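Paper Bags, Tidying and the Toy Swap: Your Questions Answered
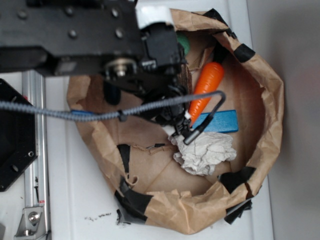 We run the toy swap at Grerton on a simple system: you fill a paper bag at home, you bring it in, you take a different one away. It has produced more correspondence than the parking.

Why paper bags?
They stand up by themselves, you can write on them, and a child can see into one without tipping it over your feet. We bought 500 in the first year and have 11 left, so please bring them back.

My bag has started to tear. Is it finished?
Probably not. A few strips of black tape round the rim will keep a tired bag going for months. It won't look smart, but it is going to hold a toy carrot and some blocks, so standards can be modest. Fold the rim outwards first, then tape.

What about the bottom?
If the bottom goes, the bag goes. Recycling, please, with the tape off.

What can I put in?
Play food, wooden blocks, balls, animals, small vehicles, anything of a size that fits a hand but not a mouth. Mixed bags are very welcome. A carrot and a blue block have no business together as far as adults are concerned, and children have never once complained.

Do sets have to be complete?
No. If we insisted on complete sets we would have one bag, and it would belong to Vibeke Mikkelsen.

There was a crumpled tissue in mine.
Yes, there often is. We check bags on arrival, but tissues have a way of getting in among the toys. Put it in the bin and wash your hands. If you are packing something breakable, use clean tissue and tell us on the label, or it will be treated with the same suspicion as all the others.

How full is too full?
You should be able to see most of what's in there from above. We once weighed a bag from the Premen Road playgroup at well over what paper was designed for, and have since asked people to stop at 300 grams for toddlers' bags.

Can I use a plastic box instead?
You can use one at home. At the swap it confuses the shelf.

Do I have to wash everything?
Wipe the hard things and wash the soft ones. Wooden blocks want a damp cloth and a dry afternoon. Please don't soak them; the Bendau Street batch came up like bread.

We want the carrot back.
This happens more than you'd think. Ring the desk before noon and we'll look.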